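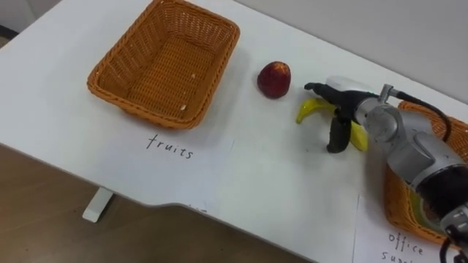
Eleven portions a week is what the allotment society reckons its members eat without noticing, and it wants to know why the town's only greengrocer should have to close for the want of a parking space.

Home News Food Letters Sport What's On

Market square to lose its fruit stall, gain a planter
Staff reporter, Thursday

Flisthorpe's fruit and veg stall will move to the far end of the Kekum car park next month, after the council decided that the market square needed to be made more attractive to people who want to buy things.

The stall has stood by the cross for 55 years. Its pitch will be taken by a large planter, which will contain herbs. Shoppers will be asked not to pick them.

Under the new plan the stall gets a space 11 feet wide between the recycling bank and the ticket machine. Rent goes up from £18 to £20 a day, a rise the council puts down to "improved footfall". The car park is closed on market mornings for resurfacing until December.

A report on the square by consultants Tovum found that visitors thought it had "a strong sense of produce". It recommended building on this by putting up a sign with a pear on it. The sign has been ordered. It will stay in the square.

Regulars were not much soothed by the offer of a shuttle bus, which would leave from outside the library and arrive outside the library, by way of the stall. One asked whether she could bring a marrow on board and was told the matter would be looked into.

The owners of Zavala, the café opposite, said they would miss being able to run across the road for bananas, and had priced up getting them delivered. They come from a depot a long way off, and pass the stall on the way in.

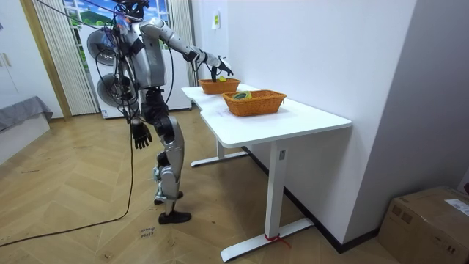 What happens next

Objections can be handed in at the town hall until 4pm on Thursday. The form asks for your name, your address and which of the two planters you prefer. There is no box for neither, though several people have drawn one.

Share 18 | Comments 55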